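Gripper won't release soft stuff, trigger sticks closed

takik_bench
Posted 9:40 pm

ok so weird one. Hand-held gripper, two fingers, blue pads. Doing pick and place with plush toys on a bed for a home tidying set. Fine for the first 300 grabs or so it seemed, then it started hanging closed. I let go of the trigger and the fingers stay shut on the toy for a second, sometimes 3, then pop open. By then I've already moved my hand away so the toy goes flying or gets dragged.

Tried so far: wiped the pads, new return spring, backed the center screw off a hair. No change. 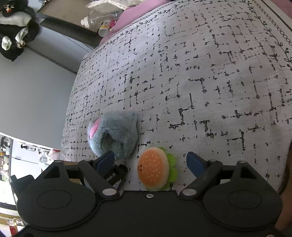
Worst on the small ones, the hamburger is way worse than the fluffy blue one. Hard objects let go fine every time. Anybody seen this?

jnolte
Posted 9:58 pm

Fibers in the pivots. Plush sheds like crazy. Pull the fingers and look behind the rivets, bet you find a felt washer made of lint in there.

takik_bench
Posted 10:06 pm

looked with a flashlight, didnt see any. havent pulled them though

Dollesholm
Posted 10:15 pm

Not lint. Lint would drag on hard objects too and he says those release fine. Pads are getting tacky. Skin oil, lotion, whatever is on the bedding. Soft toy squishes into the pad, more contact, sticks.

jnolte
Posted 10:21 pm

A hard object pushes back on the fingers and helps the spring. A toy doesn't. So yes lint could do exactly that. Had this on 5 units at Hurnholm, all the same thing.

Dollesholm
Posted 10:24 pm

a sticky pad would also do exactly that but ok

Ekkachai B.
Posted 10:50 pm

Close it on nothing and let go. If it hangs with nothing in it, it's the linkage. If it snaps open, pads. Takes a minute.

Also please stop using it till you know. Ours stuck shut on a guy's thumb web while he was clearing a jam, nasty blood blister. Joscha wrote it up, we don't reach between the fingers anymore, period.

takik_bench
Posted 11:32 pm

Did the empty test. Hangs maybe one in ten. so linkage. Pulled the left finger and ok yes, gray fuzz packed around the pivot, Joscha you win. Right one is clean tho??

And my log says 927 cycles since last cleaning, I thought it was way less. oops

jnolte
Posted 11:37 pm

:) Brush it out dry, no oil, oil makes felt.

Dollesholm
Posted 11:41 pm

One in ten empty doesnt explain every hamburger. Clean the pads too and tell us the numbers seperately.

takik_bench
Posted 11:44 pm

fine, pivot first, pads tomorrow. will post both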